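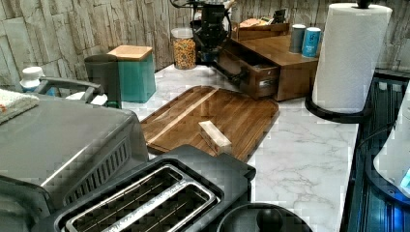

Splashback behind the hob - do I need to seal stone tiles every year?
Kitchens and Bathrooms > Worktops and Tiling

marlpit
Moved in last March and the kitchen came with stone-look tiles that I now think are real stone. Whoever fitted them left no paperwork. There are some darker patches near the hob which don't shift with washing up liquid. My neighbour says stone has to be sealed every year without fail. The man in the tile shop in Tamham said every 5 years if that. I'd like to know who is right before I spend a weekend on it.

Worktop is white with grey veining, also unknown. Could be quartz, could be marble, could be laminate for all I can tell.

oldgrouter
Neither of them. You seal it when it needs it. Put a few drops of water on a tile and leave it for ten minutes. If it leaves a dark spot it's drinking and wants sealing. If it beads up, leave it alone. Do it in several places because the bit by the hob will be worse than the bit in the corner.

The dark patches are most likely oil. Sealing over them will lock them in, so get them out first.

Evie Rowbotham
Agree with the water test. For oil I use bicarb mixed to a paste, cling film over the top, taped down and left overnight. On a vertical wall it slides off unless you make it quite stiff. It took me 2 goes for the worst one and there's still a faint shadow if you know where to look.

Don't use vinegar or lemon. If it's limestone it will etch and you can't undo that.

kestrel_dad
I've used vinegar on mine for years and had no trouble.

oldgrouter
Then yours is porcelain or slate or something else that doesn't mind. The OP doesn't know what theirs is. Telling someone with unknown stone to use vinegar is how people ruin a wall.

kestrel_dad
I didn't tell them to use it. I said I'd used it.

marlpit
Did the water test. Tiles near the hob went dark in a couple of minutes. The ones at the far end by the window took longer but still went dark. So all of it needs doing, I suppose.

How do I find out if the worktop is marble?

Graça Loureiro
I work in a stone yard so I get asked this a lot. Look at the underside of the overhang or the cut edge round the sink. In natural marble the veins carry on through the thickness. With printed laminate you'll usually find a seam or a brown line along the edge. Quartz is harder, some of the newer ones have veins through the body as well.

If you can find a place that's out of sight, such as under where the kettle lives, put one drop of lemon juice on it for a minute and wipe. A dull mark means marble. Only do it where you can live with the mark.

For the sealer, get an impregnating one, not a topical one. Topical sits on the surface and peels behind a hob. We sell Irier and it's fine. There are cheaper ones that are also fine.

hobnob77
I'd go the other way on the sealer. I used an impregnator from Prata on split-face tiles and it did nothing for the joints. All the grease collects in the gaps, not on the faces. In the end I put a sheet of toughened glass over the section behind the hob, 143 pounds fitted, and I haven't scrubbed it since.

oldgrouter
Glass over rough stone traps steam and crumbs behind it unless it's sealed all round, and you can't seal it neatly to a surface that goes in and out. I've taken a few off. It isn't pretty back there.

hobnob77
Mine has a frame with silicone. No steam so far.

Graça Loureiro
Both can work. It depends how uneven the stone is and how much frying you do.

marlpit
We fry most days. I'll try the paste first, then the impregnator, and see how the joints hold up. If it's still bad I'll ask for a price on glass.

Looked at the edge by the sink and the veins stop at the corner, and there's a thin line underneath. So laminate, I think. Slightly disappointed, mostly relieved.

Evie Rowbotham
Laminate is much less bother. Just don't put hot pans on it and don't let water sit on the joins.

marlpit
Update, 11th April. Two rounds of paste on the hob tiles and the patches are nearly gone. Left it all to dry for four days, then two coats with a small brush to get into the joints. Water now beads on every tile I've tried. I'll post again if it goes wrong.

oldgrouter
Good. Test it again in the autumn.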